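Clubs > Flundevness Robotics Club > Folding Project > FAQ

Folding Project: Questions We Keep Getting

This page is written by a club member who voted against the folding project and then joined it anyway. Read it with that in mind.

What is the project?

We are trying to teach a robot arm to fold clothes. Members fold things at home with a hand-held gripper, the gripper records what it sees, and the recordings are used to train the arm in the club room. The project is called Jallero. The arm is called Pascu. People mix these up constantly, including in our own sign-up sheet.

Does it work?

Depends on who you ask. Pascu can fold a dish towel in half if the towel starts out flat and square to the table. I would call that moving a corner. Jackets, which are the goal for this year, are a long way off, and I have not seen anything yet that makes me think we'll get there by the Palska meet.

How many recordings do you have?

There are 537 in the shared folder. That number gets repeated a lot at meetings and I wish it didn't. When two of us went through them in March, we threw out 80 for being too dark or too shaky, and the folder has been refilled with new ones since. A big pile of recordings tells you people were busy. It doesn't tell you the arm will learn from them.

Why jackets? Why not stick with towels?

The argument for jackets is that they have sleeves, collars and seams, so the arm has to deal with a real shape. The argument against is the same sentence. Quilted ones are especially annoying. They bunch up, and a pad that grabs one layer may or may not have grabbed the one under it.

Do I have to record in a tidy room on a plain table?

No. The club's position is that ordinary bedrooms are better, patterned bedding and all, so the arm doesn't get used to one clean background. I think this is probably right for a project ten times our size. With what we have, I'd like to see it tested against a plain table before we all agree it's true.
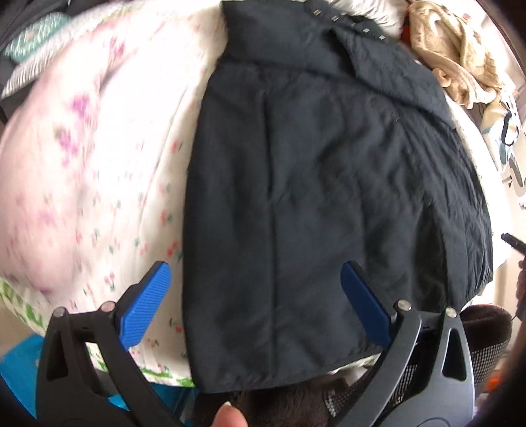 FLUNDEVNESS, 6/30/20 — Home recording is now open to all members, including first-years. A dark jacket face-down on a flowered duvet, with the blue pads opened on either side of its lower part, is the kind of setup we are asking for. Start with the back of the jacket toward you and keep both pads in view. If your thumb gets into the shot, leave it and keep going.

Do I need to know how to code?

Not to record. You will need it if you want to check whether the recordings are doing any good, and we are short on people who want to do that. Please be one of them.

How long does it take to learn the gripper?

You can squeeze it open and shut right away. Folding with it is slower than you expect, and most people's first few tries look like a fight with a sleeping bag. Send those in too, marked as practice.

Can I enter the Palska meet with this?

The club gets 2 entries. One is already taken by the line-following team, who have a robot that follows lines. The other is ours if Pascu can fold a jacket start to finish with no hands helping. "It got most of the way" doesn't count under the rules, and I'd be against entering on that basis even if it did.

What happens if it can't do it?

We write up what we tried and hand over the recordings to next year's group. I have asked for the write-up to include the failed runs. So far the answer is "probably."

Where do I sign up?

On the sheet by the club room door. Put Jallero, not Pascu.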